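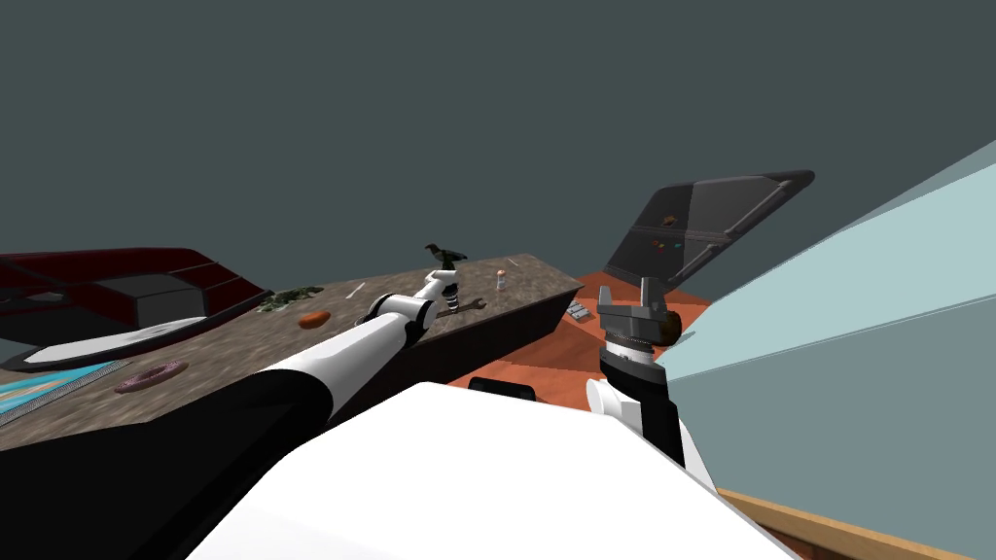

Page last changed: June 11, 2023

The coffee at Himska's open day was free and the parking was not, which set the tone. The firm has taken a unit on the Drurnbridge estate, and on a wet morning in May it let 68 of us in to see its kitchen robot. What we saw first was the kitchen robot on a screen.

The simulated version has two black-and-white arms and a brown granite worktop to tidy. There is a doughnut on it, and a wrench, and a heap of green leaves. The left gripper holds up something spiky and dark green, the right one something small, round and brown. I took it for a potato. The woman next to me said nut, and we never settled it.

King-fai Kwan, who runs the testing side, told us the software had been through 1,639 practice rounds like this one. I asked how many had gone well. He said it depended what I meant by well. I meant the thing ending up where it was supposed to go, and he promised to send me a figure. I am still waiting.

Why a wrench among the food? Kwan says odd mixtures stop the robot learning one tidy kitchen by heart. Fair enough, though my own worktop has never had a floor of plain terracotta orange beside it, or a slate-grey nothing behind.

After lunch we were led through to the real machine, which Himska calls Plukodside. It was given six objects and a plastic crate. Four went in. A lemon rolled under a bench and a sponge stayed where it was, with the gripper closing on air beside it – three times, while a man from Fung, the firm supplying the motors, talked loudly about torque.

The whole show took 16 minutes. Kwan wants a trial in a care home kitchen next. I asked who would pick up the lemon, and he said staff would be on hand.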